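# Tancombe door-opening policy: frequently asked questions

Maintained by Ruby-Lee Sheehan. Last revised 24/05/2018.

## What does the method do?

Tancombe trains a two-armed mobile robot in simulation to open a hinged appliance door by its handle and keep it open. The policy receives camera views and joint positions and outputs arm commands. No hinge model is supplied. All training and testing takes place in the Mellwood kitchen, with the refrigerator as the target.

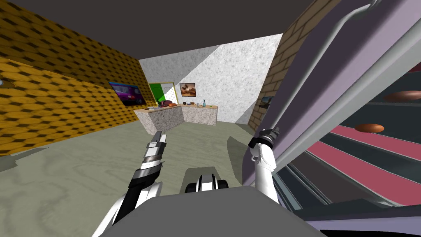
Each episode randomizes the start pose of the base and the friction of the hinge. Wall and floor textures are drawn from a pool of 200, so color and pattern carry no information about where the handle is. The layout of the counter is fixed.

## How much data was used?

The training set contains 463 teleoperated demonstrations. Episodes in which the gripper slipped off the handle and regrasped it were kept. Removing them lowered performance on stiff hinges.

## Why include a gripper camera?

The head view loses the handle when the forearm passes in front of it. The gripper view covers that interval, but it has a narrow field and often contains only large untextured surfaces. The two streams are encoded separately and merged before the action head. Training on the gripper view alone did not converge. 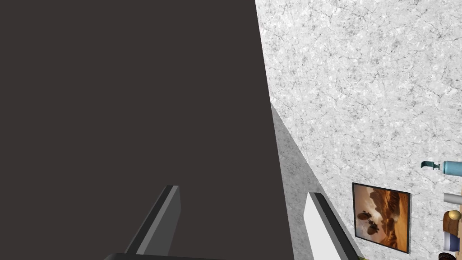 ## How is success scored?

The door angle must exceed 80 degrees at the final step, with the right gripper still closed on the handle. A door pushed open by the forearm counts as a failure. The policy met the criterion in 345 of the 463 test episodes, which match the training set in number but use new seeds.

## Does the left arm take part?

Not in this task. Its commands are predicted and logged, but contact between the left gripper and any object ends the episode. A later task will use it to reach for items while the right arm holds the door.

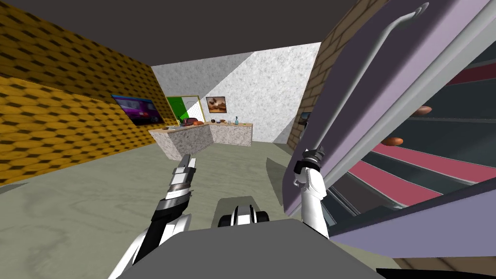 ## Can I run it with another simulator?

Only Zotano is supported. The Baird port was dropped in April over differences in contact handling.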